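Ticket: Wrist stream timestamps drift against joint log, cloth folding set
Project: Brotau
Station: Bermúdez
Component: recorder, wrist camera
Priority: High
Status: Resolved, monitoring

Summary
Episodes recorded at the Bermúdez station since the recorder update show the wrist stream lagging the joint log. The offset is near zero at the start of an episode and grows until the end. Policy training on the cloth set is paused until we know which episodes are usable.

Expected: offset between wrist image and joint state stays under 21 ms for the full episode.
Observed: offset reaches 400 ms by the end of a 60-second episode. Short episodes pass the check, long ones fail it.

Steps to reproduce
1. Start the recorder with the default station profile.
2. Record one fold attempt, full length, both streams on.
3. Run the sync check on the saved episode.
4. Compare offset at first and last image.

Log

Wednesday 09:10
Reproduced on the first try. Same result after a cold restart of the recorder host. Joint log looks clean: even spacing, no gaps. Wrist stream has no missing sequence numbers either, so this is not dropped images.

09:45
Swapped the camera cable and moved it to the other port. No change. Put the old cable back.

10:20
Lowered the wrist exposure limit in case the camera was slowing down on its own. No change in drift, and images got noisy. Reverted. Please do not leave that setting changed, the cloth set needs to match what was collected in August.
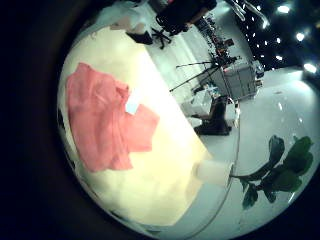

11:05
Checked how the recorder assigns time to wrist images. After the update it stamps each one when it leaves the write queue. Before the update it used the capture time from the driver. If the queue backs up, the stamp is late, and the longer the episode runs the later it gets. That fits the pattern.

11:30
Logged queue depth during a full-length episode. It climbs steadily from start to finish and only drains after stop. The write target is the Drovby share, not the local disk. The profile that shipped with the update points there by default. I do not know why.

13:15
Set the write target back to local disk. Queue depth stays flat and the offset stays inside the limit for the full episode. This hides the problem but does not fix it – the stamp is still taken in the wrong place.

14:00
Patched the recorder to use driver capture time again. Tested with local disk and with the Drovby share. Both pass. With the share the queue still grows, but the stamps are correct.

15:40
Existing data: 2770 episodes were recorded on the bad version. The driver capture time was kept in the image metadata, so they can be restamped without recording anything again. Ran the restamp script on a small batch, sync check passes on all of it. Full run started on the Plastura node.

Resolution
Recorder patched, station profile set to local disk, copy to the share now runs after each session. Restamped episodes go to a new folder. The originals stay where they are until the training side confirms.

Open items
– Sync check must run on full-length episodes before a recorder update goes out. The current test only uses short ones, which is how this got through.
– Add a warning when the write queue passes a set depth.
– Operators: if you copied the station profile to your own folder, delete the copy. It still has the old write target.

Reopen this ticket if any episode recorded after the patch fails the check. Attach the episode log and the profile in use.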